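Wednesday, April 28, 2021

Slept badly again and was up before the milkman, so I have had a long day to be cross in. The Civell letter came second post. They want to put the water meter in at last, and they enclosed a leaflet with a smiling tap on it. According to the leaflet I will be in control of my usage. I have been in control of my usage since I moved to Dromerdale. I turn the tap on and then I turn it off.

What annoys me is the sum at the bottom. They have worked out that I could save 300 pounds a year, printed in a green circle as though it were a prize. I got out the old bills from the biscuit tin and went through them on the kitchen table. I don't see how a person living alone with one bath and no hosepipe saves that much unless the company has been overcharging all this time, and I doubt they meant to tell me so. I wrote "how?" beside the green circle and then felt foolish, writing to a leaflet.

The other thing is the stopcock. The man who came in January (to look, only to look) said the meter would have to go under the sink because the one in the pavement is shared with next door. I said was he sure, as the house papers show two separate pipes, and he said the papers were often wrong. Perhaps. But he hadn't lifted the lid. He stood on the pavement with his hands in his jacket and looked at it. I would like one of these people to lift a lid.

I rang the number after lunch. Three-quarters of a cup of tea went cold while a recording told me my call mattered. When I got through, the young woman was perfectly pleasant and read me the leaflet. I had the leaflet. I asked her whether I could go back to the old way of paying if the meter turned out dearer, and there was a good deal of typing. Two years, she said. Then she said she would have to check whether it was two years or one. She will ring me back, and I have left the telephone on the arm of the chair, without much hope.

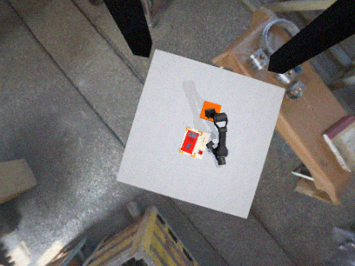
Can I refuse the meter altogether? As far as I can make out I can put it off but not refuse it for good, and if I sell the house the next owner will get one whether they like it or not.

I had that from the small print on the back, which is grey on pale blue and took the magnifying glass. The reference on my letter is 2167, in case I lose the thing, as I lost the last one. I have put it behind the clock for now.

Walked up to Loureiro for bread and a few onions. The shelf label for the olive oil now says "new recipe". It is olive oil. I bought the sunflower. On the way back the wind was straight off the tops and my eyes ran the whole length of the lane. The hawthorn is late this year, hardly any green on it past the chapel, though the blackthorn is doing well enough and I counted that in its favour. Very dry underfoot for April. If Civell want something to worry about they might try the reservoir, where there is a wide brown rim all the way along the near side, and a pipe at the bottom of the works that has dribbled into the beck since before Christmas. I reported that as well. I was given a different reference and it went the way of the last letter.

The neighbours on the corner have had their meter since autumn and swear by it. They also swear by the Telleck gadget that tells them what the kettle costs, and they have it on the windowsill facing the street. I asked what they do when it goes red. They wait for it to go green again, and meanwhile the kettle has boiled. I can't think they have saved much, but they have a lot to say on the subject and it passed the time at the gate.

Back in by four. Tried a test of my own and ran a bath to the usual depth, then tried to work out the litres from the length and width of the tub with the sewing tape. The trouble is the bath slopes at one end and has a curve at the other, and I got two very different answers. Had the bath anyway. One of the answers would make the meter worth having and the other wouldn't, and I am inclined to believe the second, though I admit I was inclined to before I started.

No call from the young woman. The line closes at six and it is now gone seven.

Supper was the onions with an egg and the end of the cheese. Rain promised overnight, according to the wireless, which promised it on Sunday too. Have put the butt lid off in case. Must find the other bills, the ones from the year the boiler went, and look under the sink to see what would have to be moved. The paint tins, certainly, and that bucket with the split in it.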